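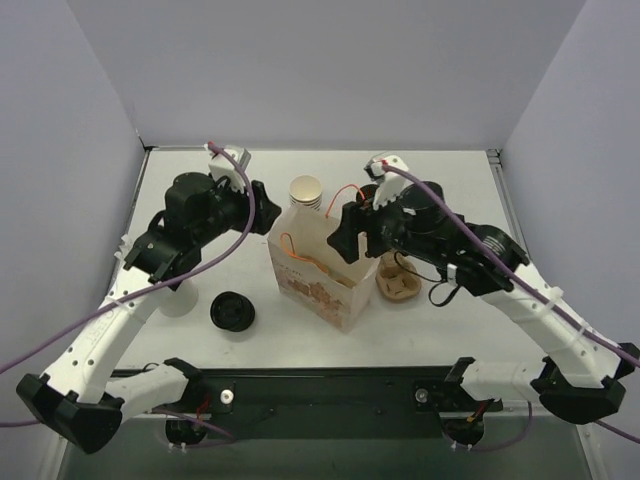
# Buy the boring gripper first

I've been arguing with my friend Juraj Tichý about fingers since March. Robot fingers, I mean. He thinks a lab should pick its gripper last, after the arms and the cameras and the controller are all settled, and I think that's how you end up with a very expensive pair of arms that can't pick up a coffee lid.

My side of it comes from packing takeout orders. We've been running two-arm trials with a paper bag, nested cups, a molded cup carrier and a stack of lids, and I can't think of a meaner set of stuff for a robot. A paper cup looks easy until you squeeze it. Lids nest so tightly that getting one off the stack is a fight even for me, and I have fingernails. And the bag! A bag with rope handles is a different shape every time you touch it.

## What we tried

We compared two sets of fingers on the same arms. The Homier set is soft, with rubbery pads that wrap around whatever they meet. The Charvát set is hard and faceted, and when I first opened the box I thought somebody had sent us a pair of pliers. I wanted the soft ones to win. I'd told people they would win, which was dumb of me.

We ran 200 tries with each. On cups alone, the Homier fingers were lovely. You could be sloppy about where you closed them and the cup came up anyway, no dents. If I'd stopped there I'd be writing a different essay.

Then we got to the lids, and the soft pads just smooshed up against the side of the stack and took five at once, or none. Same story with the rope handles. A soft finger pushes a rope away before it grabs it. The Charvát fingers have an edge you can aim, so you can get under a rim or come down on either side of a handle and close. They crushed more cups, sure. We turned the force down and they crushed fewer.

Amirhossein Ebrahimi wrote our grasp code, and he'd been saying this the whole time. His point is that a stiff finger is a finger you can reason about. When it's at a certain spot, it's at that spot. With the soft ones he was always guessing how far the pad had bent, and the guess was worst right when it mattered, down inside the mouth of the bag where the wrist blocks half your view anyway.

## The part where Juraj is right (a little)

Juraj's reply is that I'm blaming fingers for what is really a control problem, and that a better controller would have saved the soft set. He may have something there. We swapped our old controller for a Wilero one halfway through spring and the left arm quit shivering when it hovered, and that alone made every finger look smarter. I'd take that swap again tomorrow.

But look at what it cost. The fingers were a morning's work and a handful of screws. The controller took us most of a month, and I still have a notes file from it that's 376 lines long, mostly complaints. If you're a small shop with one bench, the order you try things in is the whole ballgame. Start with the thing you can change before lunch.

He also says two arms are a crutch. I don't buy that one at all. Try opening a paper bag one-handed and putting a cup carrier in it. I've done it with groceries in the other arm and it went about how you'd think.

## Cables, while I'm complaining

Gripper reviews never talk about cables, and I wish they would. Every module you hang on a wrist brings a cable with it, and that cable has to get all the way back down the arm without snagging when the elbow folds. We've zip-tied ours to the links – twice now, since the first routing was too tight for a full wrist turn – and I'd still call it the flimsiest part of the whole setup. Zultudine quoted us $4,000 for a pair of fancy sensing fingers and my first question was where the wire comes out. They had to call me back.

So that's my advice, for whatever it's worth to you. Get plain hard fingers, two per hand, and a bag of the annoying things you want to pick up, and spend a week on those before anyone shows you a catalog. Keep the soft ones in a drawer, because you'll want them for fruit. Juraj says he's going to write his own version of this with the opposite title. He's been saying that for a while.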